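Homus Chores, a set of simulated household and shop-floor tasks

README, last touched in November

Hi, and thanks for downloading this! I put Homus Chores together because I kept getting the same question at family dinners (when is the robot going to do the dishes?) and I wanted a better answer than a shrug. So this is a pile of practice runs in simulation, plus my notes on which chores a two-finger gripper can handle and which ones still fall apart. If you only want the files, skip down to the folder part.

What you get

There are over 1,000 runs, split across 10 chores. Six are household jobs: wiping, picking up small stuff, opening drawers, sorting cutlery, folding a washcloth and loading a rack. The other four come from the shop floor, mostly moving parts between bins and putting caps on things. Each run stops after 30 seconds whether the chore got done or not. I started with a longer limit, but the slow runs were mostly the arm hovering and rethinking its life, and they ate my disk.

The rooms came out of Cundia, my little room builder, which mixes up walls, floors, surface patterns and lighting. The dim tiled rooms are my favorites and also the meanest. Repeating squares give a model very few landmarks, so judging how far away a wall is gets hard, and anything tiny is easy to miss against mottled brown.

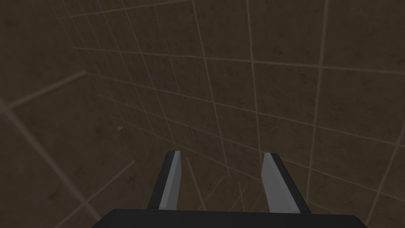 Can a robot clean a whole bathroom by itself yet?

Mine can't, and I wouldn't plan my weekend around anyone else's. Single steps like wiping a flat surface go pretty well in simulation, but stringing them together, with corners and pipes and a shampoo bottle in the way, is where it goes wrong.

How the chores are going

The part-moving jobs are the easy end. Parts are stiff, bins stay put, and the baseline policy (it's called Cusi, it's small, please be nice to it) gets through those more often than it fails. Drawers are okay if the handle sticks out. Cutlery is hit or miss, and forks are worse than spoons for reasons I still haven't tracked down. The washcloth is a disaster! Cloth in my simulator behaves like a slightly angry pancake, so please don't take those runs as proof of anything about real laundry.

Folders

runs/ has one subfolder per chore
rooms/ has the Cundia settings for every room
notes/ is my log, typos included
baseline/ has the Cusi weights and the script to run them

Every run has a success flag. I set the flags by script and then went back over the wiping ones by hand, where the script was too generous about smears.

Known problems

The gripper sometimes sinks into a wall by a hair in the tight rooms. Lighting is too even in a lot of them, so don't expect a model trained only on this to cope with a sunny kitchen. And 5 of the drawer runs start with the drawer already open. I'll pull those in the next version.

Use and thanks

Free for research and tinkering. If you build on it, a mention of Homus Chores is plenty. Hosting is paid for by Favbridge, who never once complained about the size of my uploads. Bug reports go in the tracker, and if you get the washcloth to fold, please send me the run.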